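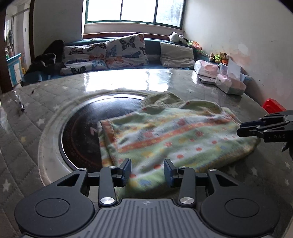

Blanket practice at the Odetti workshop, hand-held grippers at the near edge and the right.

Robotics Club: The Blanket Is Winning

Members who joined in September hoping to build something with wheels will be pleased to hear that the club has spent the fall term folding a blanket.

It is a nice blanket. It is green and fleecy with an orange stripe, and it has now been folded 2871 times by 14 students, most of whom have never folded anything at home. Parents have written in to ask whether the skill transfers. We have no data on this.

The project is called Distance, after a long meeting in which every better name was voted down. Students work the grippers by hand, and each good fold goes into the pile of demonstrations that our arm, Grisema, will try to learn from in the spring. Folding on a bed was the students' idea. They argued that a bed is where blankets live, and they also like to sit on it.

Scoring is simple. A fold passes if the corners meet and the blanket stays put when you let go. The pass rate for new members is 70 percent after the first month, and lower on days when there is pizza beforehand. Fleece grabs onto itself and bunches up at the back, and two people working from different sides tend to have different opinions about where the middle is. The rule is now that whoever has the near edge calls the fold, and the other one keeps quiet and follows.

The Prosser meet is in the spring, and we have 5 places on the team. The event is towels this year. We read the rules late, and towels will be starting as soon as somebody brings some in. Old ones are fine, bath size preferred, no fringe please.

Practice runs from 4 p.m. until the room is needed. New members welcome, no experience necessary, clean socks appreciated.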